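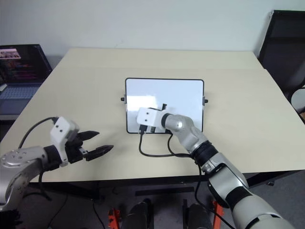

Bench height is the first thing to settle before a two-arm demonstration, and most home workshops get it wrong. The Usdale open day ran its arm station on a light-colored table against a plain wall, with a small tabletop whiteboard as the workpiece. A board of that kind, held between a knob on each side, is a good test of a setup, as it can swing when pushed low or high. One arm had its wrist up against the lower left part of the board while the other held its gripper open over the table. Anyone who wipes, sands or paints small panels at home deals with the same problem, and the tips below were collected at the open day with that kind of work in mind.

Stop the swing first

Tighten both side knobs before touching a pivoting board. Hand tight is enough for most stands. If the board still moves under light pressure, put a folded cloth or a wedge of scrap foam behind the lower edge. Do not add oil to the pivots. A stand that turns too freely cannot be cleaned with one hand.

Push close to the pivot line. Pressure near the bottom edge tips the board and also tries to slide the stand backward. A strip of rubber shelf liner under the feet takes care of the sliding. Cut it slightly smaller than the base so that it does not collect crumbs and dust at the edges.

Wiping a whiteboard

Work from the top down in overlapping passes with a dry cloth. Use a damp cloth only for marks that stay behind, then dry the surface right away. Old marker ink often comes off if it is traced over with a fresh dry-erase marker and wiped while wet. Scouring powder scratches the coating, and the scratches hold ink from then on.

The Grosau handout suggested looking at the board from a low angle after wiping. Streaks that do not show from straight ahead are plain from the side. The same check works for cabinet doors, stove tops and window glass.

Cables

Every moving joint needs slack in its cable. Too little and the plug takes the strain; too much and the loop catches on the work. At the table the cables ran in wide curves and hung down past the table edge. For a bench lamp on a swing arm or a corded rotary tool, the following routine is sufficient:

Move the tool to its farthest position and leave a hand's width of spare cable.
Move it to its nearest position and check where the loop falls.
Fasten the cable on the part that does not move, using hook-and-loop strap. Plastic ties pulled tight will dent the jacket.
Keep the loop clear of drawers, wheels and feet.

Height and reach

The Mustonen session gave a simple rule for standing work: set the surface so that the forearm slopes slightly downward when the hand is on the job. For small upright pieces, measure to the middle of the piece, not to the tabletop. A board on a stand usually calls for a lower table than the same board lying flat.

Keep tools that are used together inside a 13-inch reach of the work. Anything used less than once in a session goes on a shelf.

Gripping without marking

Parallel jaws hold flat stock well and round stock badly. Where a clamp has to hold a finished surface, line the jaws with leather or thin cork and close them in two stages: first to contact, then a small further turn. Check the piece after a minute and tighten again if the lining has compressed.

The Zulletti printed checklist is useful here and fits on one page. It has six items, and the last is to clear the table before starting again.

Page updated 2025-12-29. The next open day is planned for May.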